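The Ladder Has 2,269 Rungs and I Am On One of the Lower Ones

2020-01-16

By Chun-hung Shih

There is a moment in every Harside match, usually in the third minute, when you realize the other player has been to the harbor and you haven't. Your granary is full. Your little people are singing their little work song. Somewhere past the fog, a stranger has built four ships, and all four are pointed at your granary.

I have had this moment, by my own records, more than 200 times. I keep playing.

Harside came out last June from Teren, a studio small enough that the credits fit on one screen with room left over for a dog. It is a strategy game for two people in which you each run half of an island. Matches last twelve minutes at most, because at twelve minutes the tide comes in and whoever has the most buildings above the waterline wins. You collect timber, peat and fish. You build things. You wreck the other person's things. A child could learn it in one evening, and judging by the names of some of my opponents, a great many children have.

What keeps people up at night is the ladder. Win a ranked match and you climb. Lose and you slide. Everyone starts each season with the same rating, and then the game does its arithmetic and tells you, to the digit, how much better at this you are than a person you will never meet. When I sat down to write this piece the ladder had 2,269 active players on it. That is a tiny number next to the big competitive games, and it does something odd to the place. You run into the same people. You learn their habits. You start to hold grudges against a user called PeatBoy who has never once typed a word to you. 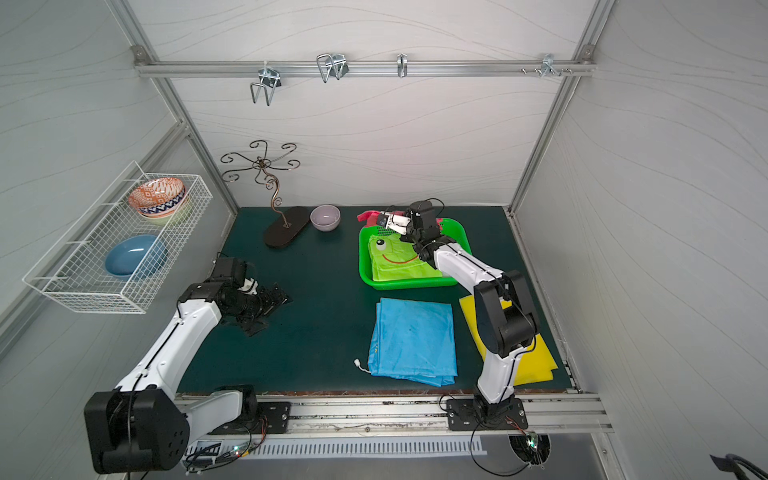 My own habit is fish. I open with two fishing huts, every time, on every map, and I have been told by several strangers that this is wrong. The strong opening this season is the Gelthorpe, named after the map where it first showed up. You skip the huts completely, let your people go hungry for forty seconds, and put everything into a watchtower on the center hill. The tower shows you the whole island. From there you respond to whatever the other fool is doing. If the other fool is building two fishing huts, you respond by burning them.

I tried the Gelthorpe for a week. I understood it in theory. In practice I would get my tower up, look out over the whole glorious island, see exactly what my opponent was planning, and then lose to it with a terrific view.

Some of this is speed. Good players in Harside give an order every second or so, and they do it without looking at the menus. They have moved the build keys over to the left hand and bound the camera to the spacebar. I still click on the picture of the hut when I want a hut. I once lost a match while reading the description of a windmill.

The rest of it is harder to fix. A ranked match asks you to hold three or four things in your head at once, and to drop the one you like best when it stops being useful. I am bad at dropping things. If I have decided to build a windmill, there will be a windmill, even if it goes up in the last thirty seconds on a beach that is already getting wet.

Ching-wen Huang is the best player I've been able to get on the phone. She finished last season in the top twenty and she streams her matches, with commentary so calm it could be sold as a sleep aid. I sent her three of my replays, two losses and a win, and I led with the win because I have some pride.

She watched the win first. There was a long quiet stretch on the line. Then she asked whether my opponent had left the room.

I said I didn't think so. She said that at six minutes and ten seconds he stopped giving orders, and that he never gave another one, and that it had still taken me almost until the tide to beat him. She wasn't unkind about it. She wanted to know what I'd been doing in the meantime. We looked at the replay together and the answer was fences. I had built a lot of fences.

Her advice took up most of an hour. I'll pass on the parts I wrote down. Play one map until you can find the timber with your eyes shut. Watch your losses the next day and leave the wins alone. Stop checking your rating between matches. If you lose two in a row, play an unranked one, and if you lose that too, go and eat something. She also thinks the fishing opening is fine at my level, and I've decided to hear the first part of that sentence louder than the last.

The rating business is the part I can't manage. Teren shows it to you at the end of each match in numerals the size of a fist, and the number rolls up or down like a gas pump. There is a sound for up and a sound for down. The sound for down is a single low note on what I think is a cello, and my wife can now identify it from the kitchen. She says "oh dear" through the wall.

Plenty of games hide this stuff behind badges. You're a Bronze or a Silver or some variety of gemstone, and a bad night might not even show. Harside has no badges. It tells you that you are 2,254th. It told me so on a night in the middle of the season when I had lost five matches in a row, and if you do the subtraction you'll see there were fifteen people left underneath me. I thought about those fifteen people a good deal. I wondered if they were all right. I suspect most of them had stopped playing and just hadn't been cleared off the list yet, like coats at a restaurant.

I climbed out of that hole the way most people do, by playing in the mornings. The ladder before breakfast is a gentler place. The teenagers are asleep and the top twenty are asleep, having been up all night, and you find yourself matched with parents, bakers, and a man who told me in chat that he was on a ferry and might drop out when it passed the headland. He did drop out. I took the win. I also took a screenshot of the rating going up, so that I'd have something to look at later.

It was a morning match that finally got me the windmill. We were on the Gelthorpe map, and my opponent had gone up the hill and built the tower, and I could feel him looking at my huts. He burned one. I rebuilt it. He burned the other one. While he was busy with that, I had four workers over on the north shore, where his tower could see them perfectly well, and he just didn't look. You get attached to burning things, I suppose. By the time he came north I had peat drying, timber stacked, and the windmill turning on the highest ground I owned. The tide came in. His docks went under, then his smokehouse. I won by one building.

He typed "fish lol." I have rarely been so moved. 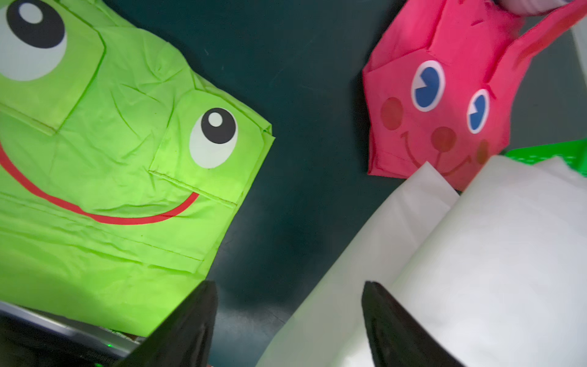
Lu, writing in after I'd posted an early version of this on the game's forum, thought I was being too easy on the whole arrangement. A ladder this small, Lu argued, can't really measure anybody. Half the matches between midnight and six are played between people hundreds of points apart, simply so that the game can find somebody, and the formula then hands out a point or two for beating a player who never had a chance. "You're treating it like a thermometer," the message went on, "and it's closer to a guest book." Lu would like to see ranked play open for a few hours each evening and closed the rest of the time, so that everyone shows up together.

I've turned that over for a while now. The evening idea makes sense on paper and it would certainly make for closer matches. It would also be the end of the ferry man, and of me before breakfast. Huang, when I put it to her, was for it. She'd like shorter queues and more sleep. She guessed that a third of the ladder would drift off in the first month, and she thought the remaining players would be better for it, which I noticed she said to someone who'd be in the third.

Teren has said only that changes to ranked play are coming next season, along with a new map that has two harbors. The forum has already decided that the new map is broken. It hasn't been seen yet by anyone who'd know, but there is a forty-page thread on how to win it, and on page six somebody has drawn a diagram where both players open with three fishing huts.

I've printed it out. The current season has a few weeks left to run and I'd like to finish it somewhere above the middle, or failing that, above PeatBoy, who beat me again last night. Four ships. I had a very nice fence.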